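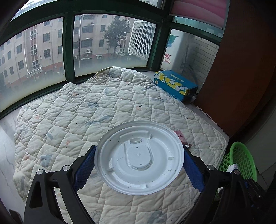 Surkier-Handgreifer mit blauen Backen, dazwischen ein runder weißer Kunststoffdeckel.

Häufige Fragen zum Surkier-Handgreifer

Stand: 31. März 2018. Zusammengestellt von Ottilie Eder. Wir verkaufen das Gerät nicht und bekommen vom Hersteller Bepari kein Geld. Das Testset haben wir zum Listenpreis bestellt.

Was ist im Set?

Der Handgreifer mit Griffstück, eine Kamera samt Halterung, ein Satz blauer Backen, ein Ladekabel, ein Inbusschlüssel und eine Anleitung auf Englisch. Ein Koffer ist nicht dabei, obwohl der Prospekt einen zeigt. Auf Nachfrage hieß es, der Koffer sei »optional«. Im Prospekt steht das Wort nirgends.

Was kostet das?

2.107 Euro, Versand extra. Die Auswertungssoftware ist im ersten Jahr enthalten. Was sie danach kostet, wollte uns der Vertrieb erst nach einem »Beratungsgespräch« mitteilen. Wir haben das Gespräch geführt und wissen es immer noch nicht.

Brauche ich dazu einen Roboter?

Zum Aufnehmen nicht. Man führt den Greifer mit der Hand, und die Aufnahmen sollen später einem Roboterarm als Vorlage dienen. Irgendwann braucht man also doch einen Arm, und zwar einen, auf den die gleichen Finger passen. Bepari nennt zwei unterstützte Modelle. Getestet haben wir nur die Aufnahmeseite. Zur Übertragung auf den Arm können wir nichts Belastbares sagen, und die Vorführvideos des Herstellers ersetzen das nicht.

Der Hersteller wirbt mit »Greift alles im Haushalt«. Stimmt das?

Nein. Deckel, Dosen, Bürsten und Schachteln, die zwischen die Backen passen, gingen bei uns meistens gut. Runde Teile mit breitem Rand sind dankbar, weil man sie links und rechts am Rand fassen kann. Münzen und einzelne Papierblätter waren eine Quälerei. Von 10 Alltagsgegenständen, die wir ausgesucht hatten, ließen sich 9 irgendwie anheben, und in diesem »irgendwie« steckt viel Geduld. Der zehnte war ein Schlüsselring auf einer Glasplatte.

Auf weichen Unterlagen geht es angeblich besser. Können Sie das bestätigen?

Teilweise. Auf einer Decke geben die Falten nach und man kommt leichter unter ein flaches Teil. Dafür nimmt man gern ein Stück Stoff mit. Mieczysław Lis, der bei uns die meisten Durchgänge gemacht hat, hebt den Gegenstand inzwischen zuerst leicht an und schließt dann ganz. In der Anleitung kommt Stoff als Unterlage überhaupt nicht vor.

Wie lange halten die blauen Backen?

Laut Bepari »sehr lange«. Eine Angabe in Stunden oder Zyklen gibt es nicht, wir haben zweimal gefragt. An unserem Satz ist nach dem Testzeitraum noch kein Riss zu finden, aber der war kurz. In den Rillen sammelt sich Staub, den man mit einer alten Zahnbürste herausbekommt. Ersatzbacken gibt es nur paarweise und nur beim Hersteller.

Spielt das Licht eine Rolle?

Eine große, und dieser Punkt ist uns im Prospekt zu klein geraten. Am Fenster, mit hellem Himmel im Hintergrund, regelt die Belichtung nach und dunkle Ecken saufen ab. Wer dort arbeiten muss, sollte sich so stellen, dass das Fenster seitlich liegt. Die beworbene »automatische Lichtanpassung« haben wir ein- und ausgeschaltet und keinen Unterschied gefunden.

Ist das Gerät auf Dauer schwer?

Für eine halbe Stunde ist es in Ordnung. Danach meldet sich das Handgelenk. Chak-lun Yuen fand den Griff für kleine Hände zu dick, Unai Aguirre hatte damit kein Problem. Eine zweite Griffgröße ist seit Längerem angekündigt. Ein Termin steht nicht auf der Website.

Taugt das Gerät für Linkshänder?

Die Finger sind auf beiden Seiten gleich gebaut, das Greifen selbst geht also. Der Auslöser sitzt allerdings so, dass der linke Daumen ihn schlecht erreicht. Der Kundendienst empfahl uns, »etwas umzugreifen«. Na ja.

Muss ich vor der Aufnahme aufräumen?

Fürs Greifen nicht unbedingt. Rafsan Majumder hat an vollen und an leeren Stellen gearbeitet und kam mit beidem zurecht. Wichtiger ist, was sonst noch aufs Bild kommt: Packungen, Beschriftungen, der Blick aus dem Fenster auf die Häuser gegenüber. Wer in Wohnungen aufnimmt, sollte vorher mit den Bewohnern klären, was davon gespeichert werden darf. Eine Funktion zum Unkenntlichmachen hat die Software nicht.

Wo landen die Aufnahmen?

Zunächst auf der Speicherkarte. Die Software schlägt beim ersten Start das Hochladen auf den Server von Bepari vor, und das Häkchen ist schon gesetzt. Nehmen Sie es heraus, wenn Sie das nicht wollen. Der Punkt liegt unter »Erweitert«, zweite Seite, ganz unten.

Kann ich das Set vorher ausprobieren?

In den Vorführräumen in Kiltosville und Posthorpe, nach Anmeldung. Bringen Sie eigene Gegenstände mit. In Posthorpe lagen bei unserem Besuch nur Schaumstoffwürfel bereit, und damit sieht jeder Greifer gut aus.

Würden Sie es kaufen?

Für eine Gruppe, die schon einen passenden Arm hat und die Folgekosten schriftlich bekommt: vielleicht. Zum Ausprobieren im Verein oder zu Hause ist es uns zu teuer. Im April soll eine neue Softwareversion erscheinen, dann wiederholen wir die Durchgänge am Fenster und ergänzen die Antwort zum Licht.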